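I walked to work every day this month and I have opinions now. Thread, because my sister says I'm not allowed to bring it up at dinner anymore.

So my car died in December and I kept putting off dealing with it. The office is 2 miles from my apartment in Corkthorpe. Two! I had been driving that for 9 years.

First week was awful, I won't lie. Wrong shoes, wrong coat, bag strap digging into my neck the whole way. I showed up looking like I'd been chased.

Second week I bought actual walking shoes (the Kavach ones, in the color they call Tan even though they're pretty much orange) and everything got better overnight. If you change one thing, change the shoes.

The route matters way more than the distance. I was going straight up the main road breathing bus fumes, and then I found the path behind the ball fields. Adds 700 steps and I would not trade it for anything. There's a heron! I named him Poser because he stands on the same rock every morning like he's waiting for somebody to paint him.

I get most of my thinking done between the heron and the bakery. Grocery list, that email I've been dodging, what to get my nephew for his birthday. He's at the toy car age so that one was easy.

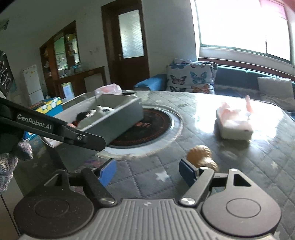
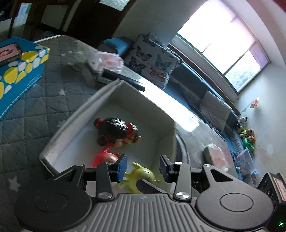

Toy car in the second one, for the nephew fans.

A few people have asked: what do you do when it's pouring?

I wear a long rain jacket, keep dry socks in my desk drawer, and leave ten minutes early so I'm not rushing through puddles. If there's lightning I take the bus.

Styliani Vasilakis from the front desk walks too, it's how we got talking. She comes from the other side of the river and does 3,000 steps before I've even found my keys. She's the one who told me to put the phone in the bag and leave it there. Took me a while. Now I don't miss it, except when Poser does something good.

Stuff I still haven't figured out: how to carry soup. How to arrive without my hair being a whole situation. What to do with my hands at the long crosswalk by the pharmacy.

And no, I haven't fixed the car. It's still sitting there with leaves on it. I'm going to call the shop on Monday - I said that last Monday too.

If you've got a good soup container please tell me what it is, I'm serious.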